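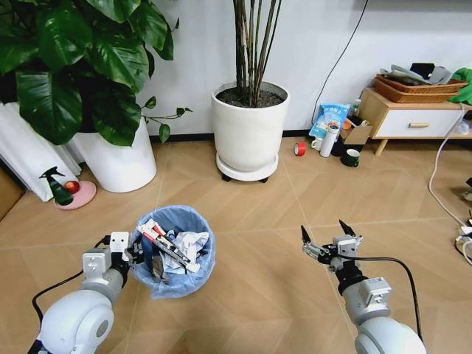
How often should a small wastebasket be emptied?

Every two or three days, or as soon as the paper reaches the rim.

Marlina Gunawan has cleaned apartments in Dinthorpe for 16 years, and small trash bins are a bigger part of the job than most of her clients think. "People buy a little one because it looks nice next to the plants," she said. "Then it fills up with tissues and wrappers and they push it down with a foot."

She would rather they didn't. Pushing the trash down splits the liner, and whatever is sticky ends up on the bottom of the bin. Her own habit is to fold the bag well over the rim and leave it alone until it is time to tie it. She keeps 2 spare liners flat under the one in use.

Plants come up often when she talks about floors. Large pots drop leaves and soil, so she likes to have the bin close to them.
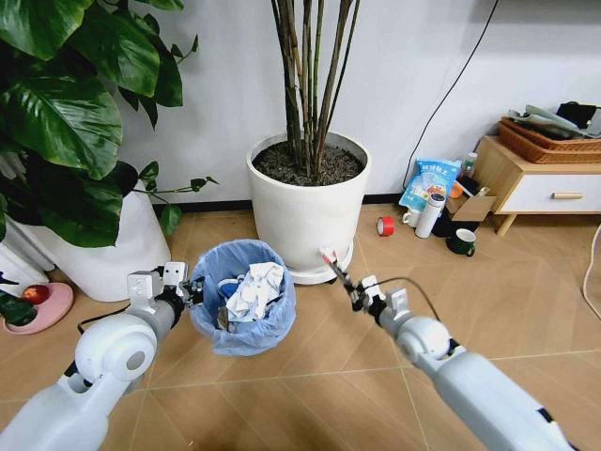 She picks up the dead leaves first, by hand, and wipes the outside of the pots before she touches the floor. "If you mop first you do it twice," she said. Heavy planters she moves only when they stand on wheels. With the others she cleans up to the edge and asks the client to help once a year, usually in July.

Izzati Wibisono, who took her on at Siklow, asked her to write some of this down for new staff. The result is one page long. It says to check the bin last, on the way out, and to put it back where it was found.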